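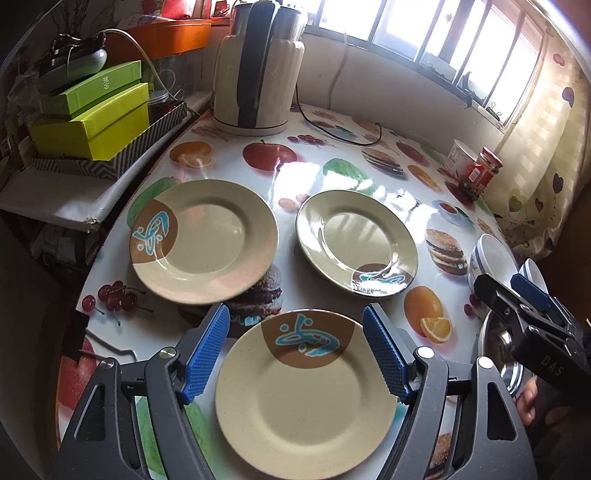

Setting a small round table

Most kitchens have one table that has to do everything. In a rental unit it is usually round, usually pushed close to the window, and usually home to the kettle. It is where the mail gets opened and where the sauce jar lives between meals. Getting it ready for dinner means working around whatever is already there.

The plates are the place to start. The cream ones on our table are speckled with small dark dots, and each has a brown segment on the rim with a turquoise swirl. A pattern like that, on one part of the rim only, gives you a decision a plain white plate doesn't. You can turn every plate so the coloured part is at the top, away from the diner, or you can let them fall where they fall. Turning them takes a few seconds and makes a mixed table look deliberate. With food on the plate, a motif at the top stays visible for longest.

Speckled glazes have been easy to find in Canadian shops for a few years now. Wavlow, a small homeware store that sells mostly seconds, had a bin of speckled side plates in October at $11 each. Dinner plates cost more and sell out first. Seconds are worth a look if you don't mind a pinhole in the glaze, but run a finger around the foot of each one before you pay. A rough foot will scratch a wood table and mark the plate stacked beneath it.

The cloth

A printed tablecloth is the cheapest change you can make to a kitchen. Ours has apples, cherries, oranges and hamburgers on it, along with a teacup and saucer, and it is glossy enough to catch the light from the window. It is not a subtle thing. Plain-coloured dishes suit it best, and cream is kinder against all that red than bright white.

Measure before you buy. For a round table, take the width across the middle and add the drop you want on both sides. A 124 cm cloth leaves a short overhang on a small table, and short is what you want if people are going to be sliding chairs in and out. Flunia sells wipeable cloth off the roll and will cut it square or round. Square is cheaper and the corners hang down, which looks fine until somebody catches one with a knee.

Wipeable cloths don't like heat. Put a trivet under anything that has come off the stove, and that includes the pot lid, which people tend to set down without thinking.

Where the kettle goes

An electric kettle can stay on the table if there is no counter space for it, but give it the back edge and keep the cord out of the eating area. A cord that crosses the cloth will be pulled sooner or later by a sleeve or a serving dish. If the outlet is on the wrong side, move the kettle before you lay a single plate.

Jars can stay out as well. Sauces look at home on a kitchen table and decanting them only makes more washing up. Put a small ceramic spoon beside the jar so that dinner forks stay out of it.

Bowls, lids and the rest

Bowls should go down last. They take up more room than they seem to, and a striped rim adds one more pattern to a table that may have enough. Stack them near the stove and fill them there if the table is crowded. The Dralex folding rack, 66 cm long when open, will hold a family's worth of bowls and plates beside the sink and closes flat afterward.

Paper cups are fine for water on a weeknight. For company, get the glasses down.

Light

A table by a bright window is pleasant at breakfast and hard on the eyes at 5 p.m. in winter, when the sun is low and glazed plates throw it straight back. A light curtain is enough to soften it. Grajales carries unlined cotton panels in beige and a few prints, and they can be hemmed with iron-on tape if you don't own a sewing machine. Wash the panel once before hemming, as cotton shrinks, and hang it clear of the kettle's steam.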